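Lab Notes: Lobo Learns to Let Go

Readers of the January issue may recall that we promised a result on tube handling "within weeks." It is now May 27, 2021, and we have one. We would like credit for not saying which weeks.

The project is called Lobo, and the job sounds like something you would give a new student on a slow afternoon: find a capped tube in a rack, take hold of it, lift it out, put it back. The Stadeck group had a policy that did this very well on the bench where it was trained. Move the rack the width of a hand and it went after the air next to the tube with great confidence.

The first fix we tried was more data. By early spring we had 1,211 demonstrations, all collected by people steering the arm by hand, and the policy had improved by an amount best described as polite. Most of those demonstrations began with the fingers already hovering in a sensible place, so the robot had seen a great deal of success and very little of what to do when things start out wrong. 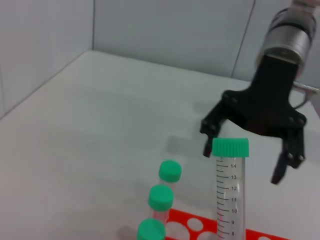 So we went back and collected bad starts on purpose. An operator would put the gripper slightly off to one side, or tilted, or too low, and then recover. We recorded 459 of these and mixed them in with the original set. Everything else stayed as it was, including the network, which a few of us had been itching to replace with something bigger and more fun to talk about at conferences.

On the shifted-rack test, the old policy finished 2 of its 50 trials. The new one finished 49. We ran the whole thing again with the arm at our Skollevard site, expecting the number to fall apart, and got 49 a second time, which made several people more suspicious than pleased.

The failures are worth a word. In both runs the single miss came at the end, on the way back into the rack. The gripper lined up the tube, paused over the hole, and stayed there until the clock ran out. We have all had meetings like that.

Next up is Ornia, our attempt to get the recoveries without paying a human to make mistakes all day. The write-up and the recovery data will go on the group page once we agree on a file format, so please allow a few weeks.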